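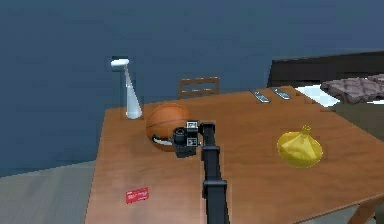

Oline Valley Reading Rooms
Progress report to the Gralen Fund
22/05/2025

1. Where we are now

This report covers the first part of the second grant year. At the end of the last report we had three reading rooms open and the fourth one, in Lynch, was waiting for the electrical inspection. The inspection was passed and the Lynch room has been open since then, four afternoons in each week. With this, all the rooms promised in the application are in use.

The Nirevow room moved to the ground floor of the old post office. The move took longer than we planned, as the shelves did not fit through the inner door and had to be taken apart and put together again. During this time the readers in Nirevow were served by the book van, and the number of loans there went down. It has since come back to the level of before.

2. Books and loans

In the application we wrote that we would buy 2,000 books during the whole grant. The last order is now placed and the target will be reached when it is delivered. We have bought more picture books and fewer novels than in the first plan. The reason is simple: parents come in with small children after the nursery closes, and these shelves were empty first.

Large print books are also asked for very often, above all in Lynch. They are expensive and we could buy only 37 of them from this order. We have made an exchange agreement between the four rooms, so that the large print boxes change place every six weeks. This is working well, although the boxes are heavy and we should have chosen smaller ones.

The catalogue is still our weak point. Two rooms use the new system and two are still writing loans in the paper book. For this reason we cannot yet give one loan figure for all the valley, and we prefer to wait with it until the figure can be trusted.

3. Activities

The reading circle for adults meets in Oline and in Nirevow. The one in Oline has 19 members and is full. A second group there would be possible in the autumn if we find a person to lead it in the evenings.

Story hour for children is held in all four rooms. In Lynch it was first put at five o'clock, which was too late for families who take the bus home. We changed it to half past three and the room is now full at most sessions.

Help with letters and forms was not part of the original plan. People began to ask for it at the desk, and the staff did it between other tasks. It takes much time, and sometimes the questions are about legal matters that we are not able to answer. We have now a list of offices where we can send people, and we keep one hour for this help in each room per week. We would be glad to hear if the Fund agrees that this hour is paid from the activities line.

4. Budget

Spending is a little behind the plan. The rent in Nirevow began later than expected, and the second part of the furniture money is not used yet. On the other side, heating in Lynch cost 10 per cent more than the budget allowed - the windows on the north side are old and do not close properly. The owner of the building has promised new ones before winter, but we do not have this in writing.

We ask for permission to move the unused rent to the heating line. The total of the grant would stay the same. The budget table with the proposed change is sent separately with the receipts.

5. Difficulties

Opening hours depend too much on few people. When one member of the staff was ill in spring, the Oline room was closed for eight days and we had no replacement. We are now training two part-time assistants who can work in any of the rooms.

The book van needs new brakes and a repair of the back door. We have asked two garages for a price and received one answer so far.

6. Next steps

The two remaining rooms will change to the new catalogue in August, when there are fewer visitors and the staff can enter the old loans. Before that we will finish the labels for the last order and put up the sign outside the Nirevow room, which is printed but still needs the permission of the municipality.

The next report will include the loan figures for all four rooms and the answer about the windows in Lynch.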